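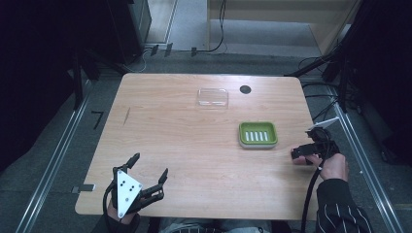
Cuaderno de taller, 9 oct 2020
Jabón en frío, lote 17 (receta Forania)

Oliva 546 g, coco 212 g, ricino 38 g. La sosa, pesada dos veces. Agua destilada, como siempre.

Traza ligera a los 12 minutos de batidora, antes que en el lote anterior. Creo que mezclé con los aceites demasiado calientes. Próxima vez, bajar a 35 grados y apuntar también la temperatura de la lejía, que hoy no la anoté.

El molde pesa 856 g vacío; restarlo al calcular la merma.

Curado: las pastillas del lote 15 siguen blandas por el centro. Les doy dos semanas más antes de cortar muestras para Cludville. En jabonera con rejilla aguantan bastante mejor que en plato liso, donde la base se deshace.

Pendiente:
- pedir sosa a Drosaneo, queda menos de un bote
- tiras de pH
- repetir el lote 16 sin arcilla
- limpiar la batidora con vinagre, el eje tiene restos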